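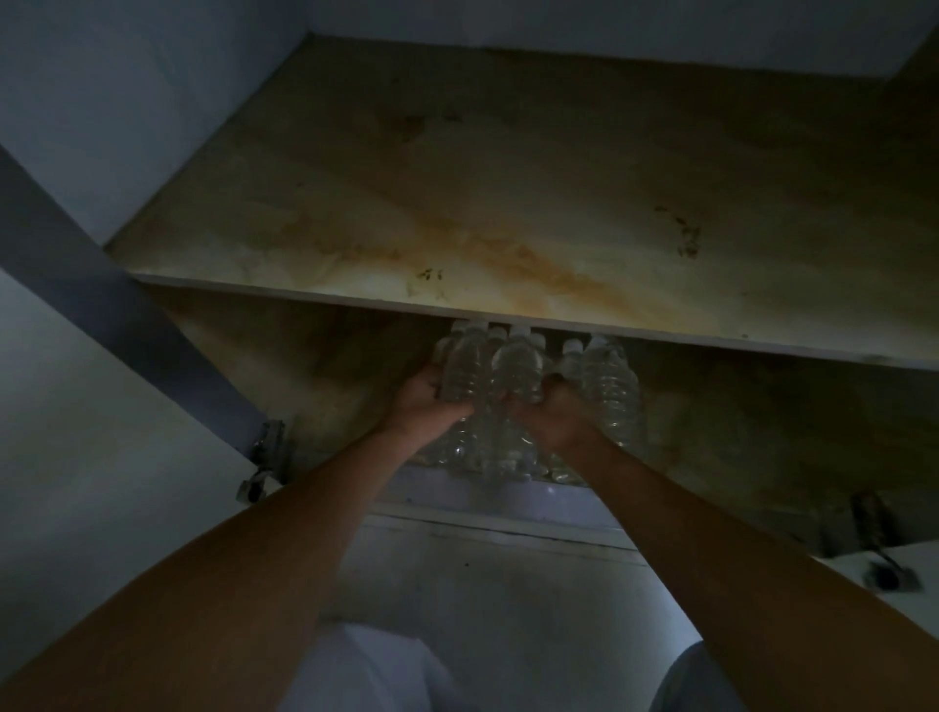
Reaching for water bottles in an overhead cabinet, from head height.

Search this site Enter keywords Go

The woman who runs the Pikia project has watched more footage of other people's cupboards than most landlords, and she has opinions about them. "Everybody stores things too high," she says. "I include myself. I'm five foot three and my good bowls live next to the ceiling."

Pikia is a small research effort at Gudwood, and its question sounds like something a tired parent might ask: when, exactly, did you start picking that up? Robots that learn from recordings of human hands need the answer. Somebody has to mark where the reach ends and the grasp begins, and on a clean tabletop with one mug on it that takes no great talent. Put the hands up inside a cabinet, among clear bottles that all look like the same bottle, and the job gets worse.

"Clear plastic full of water is a horrible object," she says. "It shows you whatever is behind it. If what's behind it is another one, you get a sort of bottle soup. We had people pausing the video and arguing about whose cap was whose."

The arguments became the method. In the usual arrangement, annotators mark the moment of the grasp, someone averages the marks, and the disagreement is thrown away. Her group kept it. Eight annotators labeled every clip without seeing each other's work, and the spread between their answers was handed to the learning software along with the video. Where the labelers agreed, the software was held to a strict standard. Where they were scattered, it was allowed some slack.

I asked if this wasn't a polite way of rewarding people for being wrong. She laughed, in the manner of someone who has read that sentence in a review.

"It was almost word for word what Baloyi told us," she says. Baloyi is the group down the hall, which builds arms and regards video people as a kind of weather. "They said, pick the best annotator and use her. So we tried that too. Our best annotator is very, very consistent. She is consistently late."

The recordings came from 13 kitchens and storage rooms, and no one was asked to tidy. This is a point on which she gets quite heated. An earlier set, shot in February in a demonstration kitchen belonging to Plustgate, had white shelves, even light and cabinet doors that closed with a sigh. The software trained on it did beautifully in the demonstration kitchen. "And then you show it a shelf with a rust-colored streak across it and it thinks the streak is an edge," she says. "Stains have been very educational. I have a favorite stain. I won't tell you which."

The result, when it came, was modest, and she reports it with what I took to be pride. On overhead cabinets the system trained with the disagreement left in missed its first grip 12 percent less often than the one trained on averages. On open counters there was no difference at all.

"People want me to be sad about the counters," she says. "Why would I be? Everyone agreed about the counters. There was nothing to keep."

There are complaints she grants. Paying eight people to label the same clip is expensive, and she suspects that most of the benefit arrives with far fewer. A run with only 2 per clip is going now, and she wouldn't be drawn on it beyond a noise I can't spell. Nor does the method know why people disagree. Dim light, a blocked view and a labeler thinking about lunch all look alike in the data. "Lunch is a real variable. I'd love to measure lunch."

The other complaint is her own. A camera at head height sees what the head is pointed at, and when people reach deep into a cabinet they often stop looking. They turn away and feel around. She played me one such clip: a long, steady study of a refrigerator door, while somewhere out of view a hand was doing all the work. Every annotator had marked it as impossible to label, the only unanimous verdict in the collection.

She would like sensors on the fingers next. Baloyi has some, and she has been told they can be borrowed if she returns the label printer.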